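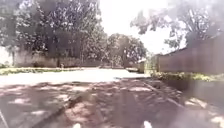

Six months with the Cloline Amorley shopping trolley

5 min read

I have been walking to the shops and back for most of my adult life, and for most of it I carried everything home in my hands like a packhorse. Then last winter my shoulder started grumbling, and my friend Liên Mạch (a devoted trolley woman for years) sat me down with a pot of tea and told me to stop being so vain. So I bought an Amorley, the two-wheeled one from Cloline, in dark green, and I've been meaning to write about it ever since.

I'll start with the bag, as that's where I had my doubts. It looks small when it's folded flat in the hall, but it swallows a proper week's shop - potatoes at the bottom, milk standing up along the back, bread and eggs on top under the flap. The lining wipes clean, which I can vouch for after an incident with a carton of plum yoghurt. There's a little zipped pocket on the outside that fits my purse and keys, though I wish it sat higher up, where I could keep a hand over it in the market. 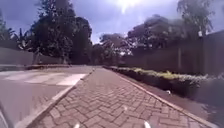 Azucena Xolalpa
Home and Garden Reviewer

Wheels next, and they matter more than anything else on a trolley. My last one (borrowed, never loved) had hard plastic wheels that chattered so loudly on brick paving that people turned round to look. The Amorley has fat rubber tyres and you can hold a conversation while you pull it! On herringbone brick it hums a bit, on tarmac it makes no noise at all, and it goes up a kerb backwards with one tug even when it's full. Gravel is another matter. I took it along the path behind the allotments in Janville and arrived home with an arm like wet string.

The handle is the right height for me, and I'm not tall. My neighbour Vinh Lương, who is, tried it to the end of our street and said he felt he was walking a very short dog. Cloline does sell a longer handle separately, but I do think it ought to come in the box.

I should mention the Vương as well, as several of you asked. I had one on loan through September. It's lighter to lift on to a bus and the brake is lovely, but the bag sags once it's half full and the stitching at one corner had begun to go by the time I gave it back. For stairs and buses I might still choose it. For an ordinary walk home with heavy things, the Amorley every time.

My only real grumble is the stand, which folds in by itself if you park on any kind of slope. I've lost two onions and a grapefruit that way. I now lean the trolley against a wall and hope for the best.

Comments (4)

Hòa Ngô
Mine does the same with the stand. A dab of oil on the hinge made it worse, so don't bother with that.

Đức Bùi
Does the bag come off for washing? Can't find it on their website.

Azucena Xolalpa
It does, Đức, four poppers and a strap. Cool wash, and dry it standing up.

Hòa Ngô
Plum yoghurt, I feel for you.

Related
Flasks that keep tea hot until lunch
A raincoat with sensible pockets
Are folding stools worth the money?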